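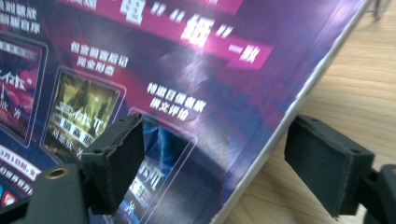
Printed board in purple and magenta, with a wooden tabletop

Home Docs Downloads Contact

# Plandis: word list for small print shops

Plandis is a list of words which print shops use with their customers, in Spanish and English. Lucero Cuervo started it in January, when she had to translate the same order form again and again.

## Files

- terms.csv: one term per line, with a short meaning
- forms/: 50 order sentences in both languages
- notes.txt: doubts we did not solve yet

## How to use

Open terms.csv with any spreadsheet, encoding UTF-8. The separator is a semicolon, please check this first. Some 70 terms have also a regional variant, in the last column.

## Known problems

"Bleed" and "margin" are still mixed in two forms. Yolanda Palomino is correcting them. The paper weights are only in grams.

## License

Free to copy and change. Please keep the names of the authors.

Contact: Lizeth Grajales, Plandis | © Plandis authors | Back to top
3 comments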